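Checklist de revisión, kit de simulación Tallen (cocina), versión de prueba
Revisa: Nieto. Proveedor: Naridine. Miércoles, tarde

1. Instalación: OK. 18 min con la descarga, el manual dice menos
2. Licencia: OK, 2 puestos
3. Parada de emergencia virtual: OK. Responde en los dos brazos
4. Cámara de muñeca: OK con comentario
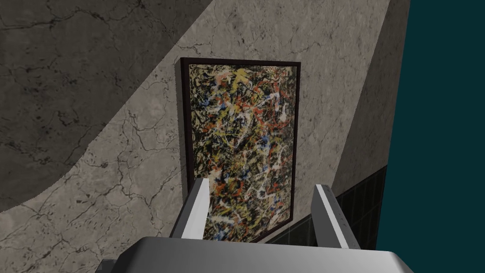 Comentario al 4: falta documentar el ángulo de montaje. Pedirlo a Naridine antes de firmar nada.

5. Fotogramas: 60 estables, sin tirones al girar
6. Límites de articulación: PENDIENTE. El fichero trae valores por defecto, no los nuestros
7. Colisiones brazo-torso: revisar otra vez, ayer se quedó a medias
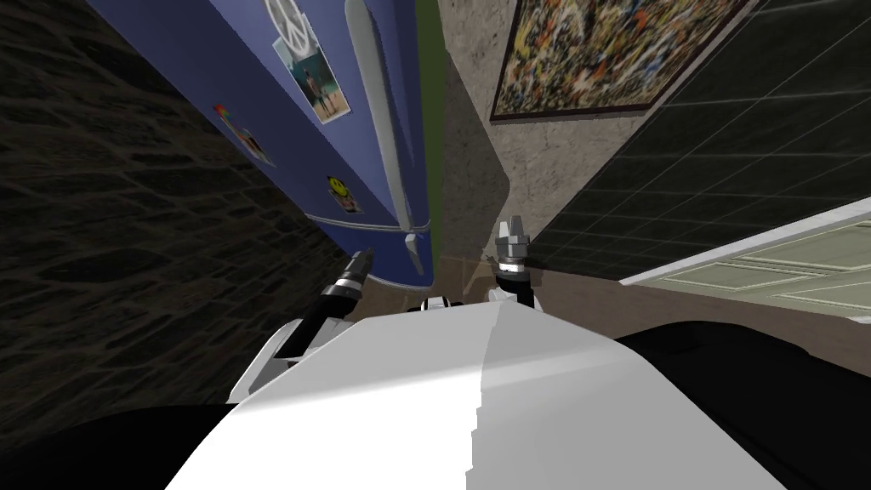

Punto 8, distancia a mobiliario: no conforme de momento. El aviso de proximidad viene desactivado de fábrica y hay que activarlo a mano en cada sesion. Con la pinza izquierda justo delante de la esquina inferior del frigorífico azul yo querría aviso sí o sí. Umbral sin definir, preguntar.

9. Exportar registro: falla con Pralier, formato antiguo
10. Soporte: contestan en 6 horas, acceptable

Resultado: apto condicionado a 6, 7 y 8. Repetir en septiembre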